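Verpackung und Konsum, Sitzung 5
Mogelpackung, Luftanteil, Füllmenge: Was lässt sich überhaupt messen?

Ausgangspunkt ist die Behauptung aus der letzten Sitzung, Verpackungen würden »immer größer«. Sie steht in fast jedem Zeitungsartikel zum Thema und ist in dieser Form kaum prüfbar. Größer als wann? Gemessen am Volumen, an der Grundfläche im Regal oder am Materialgewicht? Wer die drei Größen vermischt, bekommt jedes gewünschte Ergebnis.

Begriffe
Füllmenge: das, was außen angegeben ist, in Gramm, Milliliter oder Stück.
Luftanteil: Differenz zwischen Innenvolumen und Volumen des Inhalts. Bei Pulvern und Flocken heikel, weil sich der Inhalt beim Transport setzt.
Packmittelquote: Gewicht der Verpackung geteilt durch Gewicht der Ware. Für leichte Waren fast immer schlecht, was über die Sorgfalt des Herstellers wenig sagt.

Die Trakow-Erhebung
Im Reader liegt der Auszug zur Trakow-Erhebung (843 Packungen, davon 154 mit »auffälligem« Leerraum). Bitte lesen, aber mit Vorbehalt. Der Schwellenwert für »auffällig« steht nur in einer Fußnote und wurde nach der ersten Auswertung geändert. Außerdem wurden die Packungen in 2 Filialen derselben Kette gekauft. Aus so einer Stichprobe einen Trend abzuleiten, halte ich für mutig.

Das Gegenpapier von Plarnach ist methodisch sauberer, vergleicht aber Nachfüllbeutel mit Kartons, ohne den Ausguss mitzuwiegen. Der Ausguss ist bei kleinen Beuteln der schwerste Teil. Dass die Beutel dann gewinnen, überrascht nicht.

Mehrteilige Verpackungen
Schachtel, Schale, Beutel: Bei Kleinwaren zählt jede Schicht für sich, und jede hat ihre eigene Begründung (Schutz, Ordnung, Diebstahl, Etikettfläche). Senley wirbt damit, eine Schicht eingespart zu haben. Nachgewogen sind die Schachteln dafür dicker geworden. Ob die Gesamtmasse gesunken ist, lässt sich aus dem Prospekt nicht entnehmen, und auf meine Anfrage kam eine Broschüre.

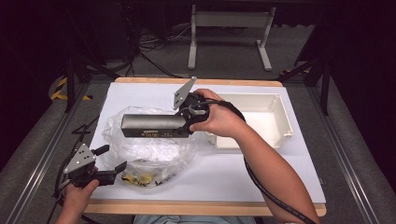

Diane Beaulieu wendet ein, das Wiegen der Schichten führe in die Irre, solange man die Transportschäden nicht mitrechne; eine eingesparte Schale könne mehr Ausschuss verursachen, als sie an Kunststoff vermeide. Der Einwand ist berechtigt. Nur werden Schadensquoten selten veröffentlicht, und die Zahlen, die kursieren, stammen meist von denen, die Schalen verkaufen.

Aufgabe bis April
Eine mehrteilige Verpackung zu Hause zerlegen, jede Schicht einzeln wiegen, Packmittelquote berechnen. Dazu höchstens 150 Wörter: Welche Angabe fehlt Ihnen, um ein Urteil zu fällen? Küchenwaage genügt, die Ablesegenauigkeit bitte angeben.

Lektüre: Paquette, Kapitel 2. Der Abschnitt über Verbraucherwahrnehmung kann entfallen – die Befragung dort ist zu klein.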